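Support ticket 465 – Rack screws not biting, switch sits crooked
Status: Resolved
Opened: 2018-01-26
Site: Clellinach office
Print this page | E-mail this ticket

Hello, and thank you so much for picking this one up. We are moving the small open rack over from Orkis, and I had hoped to have it all bolted in before lunch. The blue NETGEAR switch went on top, the black server under it, and the shelf below that. The server gave me no grief at all. The switch, though, kept dropping a little on the right – I must have had those screws out 15 times.

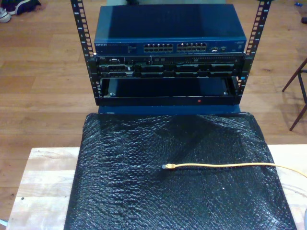 Reading time: 1 min

Reply from Itell support: Thanks for such a thorough write-up! Please leave the network cables off for now, it makes everything easier to handle. Then read the little white unit numbers on both rails and check that the switch ears sit at the same number left and right. The square holes are not evenly spaced, so being one hole out is very easy to do. Are your cage nuts all from one bag?

Update from Clellinach: They were not! I had mixed in a handful from the old Kos cabinet, and those have a different thread. I sorted them at the kitchen table, found 12 good ones, and started over with the left side – finger-tight first, as you said. The right ear was one hole low too, so you were right about that as well. It sits level now and I'll cable it tomorrow. The spare nuts are in a jar, labeled this time.

Shares: 3 | Comments: 2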